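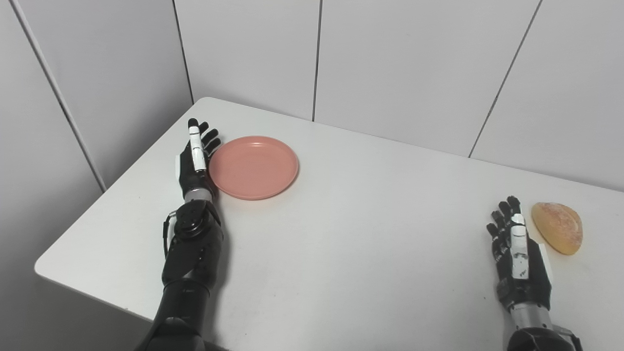 2021-11-09, Kudby cell, both arms

Wrist service finished on left and right! The left had picked up a bit of play in September and I finally got the joint open - two fasteners had backed out, so cleaned the threads, fresh threadlocker, torqued in a cross pattern. Lovely smooth rotation by hand now. The right only wanted a retorque.

Rezeroed both hands afterward, then ran the Idum warm-up: 30 slow open-close cycles per hand, no faults logged. Finger offsets saved as set 14 (set 13 is still on the drive, please leave it there). Plate and bun are the test pair again, plate on the left arm's side, bun on the right. 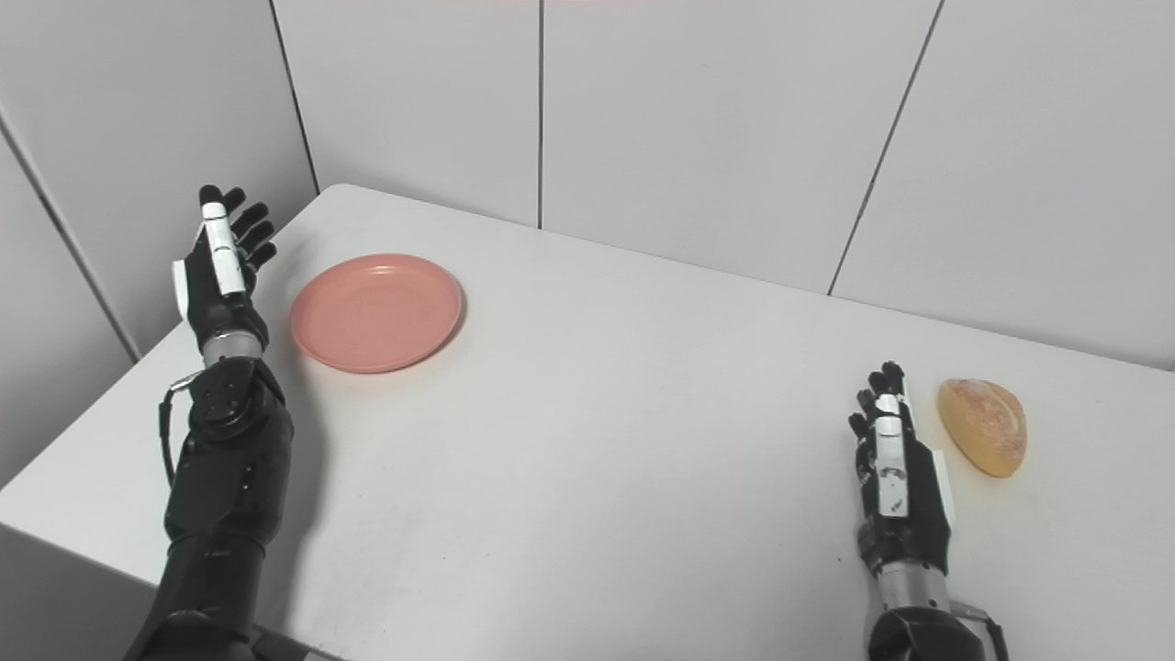
Jurčo wants the left wrist checked again at 1,000 cycles before anyone signs it off, and asks that the cable loop get a look at the same time. Fine by me - I'd love to see how the threadlocker holds up. Wipe down the tabletop before the next Ternar run.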